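Bailly bread basket set

README for the recordings and the bench build

Maintained by Imani Kapoor and Asanka Debnath, Clilum shared workshop
Last edited Sunday, December 9, 2018

What is in here

Bailly is a two-arm bench we put together in the back half of the Clilum workshop. This folder holds the recordings from the bread basket task, the config files for the bench, and the notes we kept while building it. The task is short. One arm reaches into a wicker basket with a parallel gripper and closes on a roll. The second arm is mounted on the same table and stays parked during this task.

There are 10 sessions. Session 6 has no joint log because the disk filled up, so only the video is usable. Leave it out if you need both.

Folder layout

sessions/ has one folder per session, with video, joint log and gripper log
bench/ has the mount drawings, the cable list and the config files
labels/ has one text file per session
notes/ is the build diary, unedited

Logs are plain CSV. Time is in milliseconds from the start of the session. Joint angles are in radians and gripper width is in millimeters.

The bench

The table is covered with light gray cloth. We tried the bare tabletop in June and got glare in the video all afternoon. The cloth can creep when a finger touches it, so check that it lies flat before each session. Sandamali Sultana drew the base mounts and the drawings match what is bolted down now, except for the spacer under the second arm, which was added later and is not drawn.

Power and data cables come off the right side of the table. Leave slack there. The first time we ran the elbow out to its limit, a connector came loose and the controller stopped with a fault.

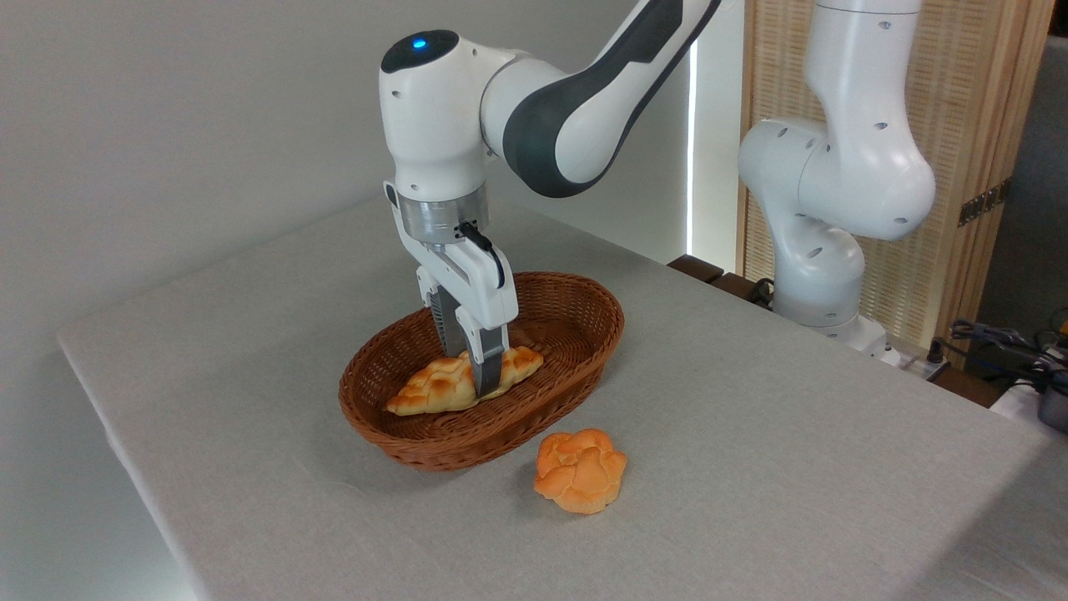
Can the config files be used with a single arm?
Delete the second arm's block from bench/arms.cfg and set the arm count to one. The logger will then skip its columns, and the label files still work as they are.

Gripper settings

Force is set low for everything in the basket. The value is in bench/grip.cfg and is the same for all sessions after session 2. Approach is straight down. The closing speed is slow enough that you can reach the stop button, and we ask that you keep it that way if you copy the setup.

The gripper log records the commanded width and the measured width in separate columns. Use the measured one. The commanded value goes to zero at every close and says nothing about the object.

The basket is not fastened down. If a finger catches the rim, the whole basket moves, and the label for that attempt is "bump". We kept those attempts in. 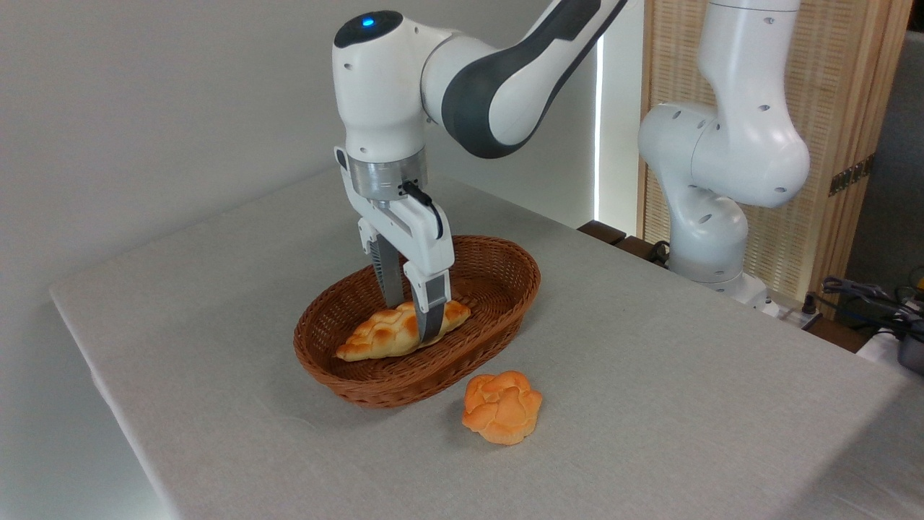 Gripper fingers on the roll in the basket, with the rounder roll on the cloth in front.

Labels

Each attempt gets one word: grasp, slip, bump or stop. Jahangir Wijesinghe labeled the first 9 sessions and Sewwandi Ekanayake did the last one. They did not cross-check each other. "Slip" was used a bit loosely early on and covers both a roll that dropped and a roll that turned in the fingers.

Known problems

The video and the joint log drift apart in long sessions. Line them up on the first gripper close instead of on the file start time.

The logger writes in blocks of 1000 rows. If a session was stopped by hand, the last block may be missing.

Basket position was set by eye and changes between sessions. It is not recorded anywhere.

Use

Free to use and change. If you publish something with it, name the Clilum workshop. Corrections to the labels are welcome; send the session folder name and the time in milliseconds.

To do

Redraw the second arm's mount with the spacer
Split "slip" into two labels
Move the logger to the bigger disk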